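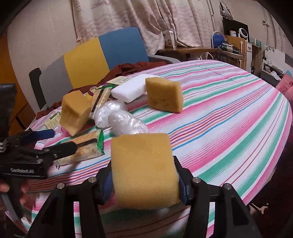
Sponges on the striped cloth, one in the gripper

From: Ulises Ocampo
To: Purves floor list
Date: Sun 20 March
Subject: Re: [purves-floor] Grippers and the packing bench

On the Trakis rollout, Funduvitz wrote:

> I've read the notice twice and still can't tell whether we are being
> trained or doing the training. It says packers will spend 10 hours a
> week picking up goods with the hand-held grippers "so that the cell can
> learn from skilled staff". Fine. Who does the packing in those 10 hours?
> And does the skilled staff get the skilled rate? Grillik in returns says
> his wrists ache by dinner and he's only been on sponges.

Both, is the answer to your first question. You learn to work like a machine so that the machine can learn to work like you, and somewhere in the middle a sponge gets picked up.

I've done 19 sessions since January, so for those who haven't had a go: you hold one in each hand and you squeeze. The yellow sponges are easy, as they forgive you. Anything in a crinkly clear wrapper is a pig, and the long scrub ones want to swing round and hit their neighbours. I used to pack a mixed box while arguing about football. Now I frown at a single sponge like a man defusing it.

On cover for the bench: there isn't any. The rota still has us down for the full count on session days, which I put to the office on Thursday. I was told the target of 2951 items a week was "under review". It was under review last year as well, and went up.

On the rate, they say it counts as light duties. My forearms have asked for that in writing. Grillik should put his wrists in the accident book, and so should anyone else who's sore — a moan in the tea room doesn't get you a proper break pattern. I'd ask for 20 minutes on and then a change of job.

What bothers me more is what we do once the cell is running. The notice has us "moving to oversight". I asked how many people oversee one cell and got a very warm smile. There are six of us on that bench.

I'm not against the thing. If it wants the bleach line it can have it tomorrow, with my blessing and my apron. But I'd like the numbers before I hand over any more of my best squeezing.

Send me your questions by Wednesday and I'll take them in as one list. Short ones, please, and no poems this time.

Ulises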